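Stories > Short Fiction > The Soup at Petico

Cyril Ellwood had been making the same bean soup on the first cold Tuesday of the year for so long that people in Cropper had stopped asking whether he would and only asked what time. He would have told you that the recipe was his grandmother's, and it mostly was, although she had used a ham bone and he had drifted over to smoked turkey necks after his doctor had a word with him. She had also believed that beans came from heaven in a paper sack, and Cyril, who read a great deal in the evenings, had come to know better.

"These are a Mexican bean, more or less," he would say to whoever was sitting closest to the stove. "Or Peruvian, depending on who you ask. Think how far that is! Think of some fellow with a pocketful of them on a boat, seasick as a dog, and he doesn't throw them over the side."

The one sitting closest to the stove that year was his niece Dora, who had driven down from Grorurard with her coat still smelling of the bakery where she worked, and who had heard about the fellow on the boat every year since she was seven. She liked him. She had given him a name by now, and a bad knee, though she had never told her uncle so.

"Did he eat any of them?" she asked.

"He must have been tempted," said Cyril, and stirred.

The kitchen belonged to the old Petico diner, which had closed in October when the owners moved out to the coast to be near their grandchildren. They had left Cyril the key and the use of the big range until somebody bought the place, on the understanding that he would wipe it down after. He had cooked there for 20 years and he wiped it down whether he had used it or not. The pot was the big one, the one it took two people to lift, and he had started the beans soaking the night before with a spoonful of salt, which his grandmother would have called a sin. She held that salt made a bean tough. Cyril had tried it both ways, side by side in two saucepans, the winter after she died, and had felt like a burglar the whole time.

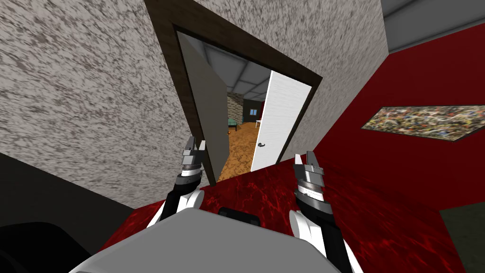
Page last changed: 3 December 2013

"It needs something," he said now, and held out the spoon.

Dora blew on it and tasted. It was good soup. It was thick and brown and it had the bay leaf in it and the long slow onion, and it tasted of every year she could remember, but she saw what he meant. There was a kind of hole in the middle of it, like a word you can't come up with.

"Vinegar?" she said.

"I put in the vinegar."

"More pepper, then."

"I put in the pepper, too, and then I forgot and put it in again." He sat down on the step stool, which he did not often do while a pot was going. "I'll tell you what it is. It's Carnix. I couldn't get the Carnix."

Carnix was a brown sauce in a squat bottle, sour and sweet and a little fishy, and there had been one on the shelf over that range for as long as there had been a shelf. The grocer in Cropper had quit carrying it. Cyril had never once mentioned it when he gave out the recipe, and he had given that recipe to half the county, and looked her in the eye when he gave it to her.

"Uncle Cyril," said Dora. "I've been making it wrong for 11 years?"

"I wouldn't say wrong."

"I thought it was my stove! I bought a new stove. I paid 900 dollars for that stove."

He had the grace to turn red, all the way up past where his hair used to start. He said that his grandmother had sworn him to it, that she had kept the bottle behind the flour, and that he supposed every family had something behind the flour. Then he said he was sorry about the stove, and asked if it was a nice one at least, and she said that it was, it had a warming drawer.

She went digging around in the pantry after that, partly so he wouldn't see her laughing. The owners had left what they didn't care to haul, which was a good deal of cornstarch and some canned peaches. She came back with a jar of molasses, a tin of anchovies and the last inch of a bottle of pickle juice, and set them down by the range in a row.

"That fellow on the boat," she said, "would have made do."

Cyril looked at the anchovies for quite a while. Then he got up off the stool and went to find the can opener.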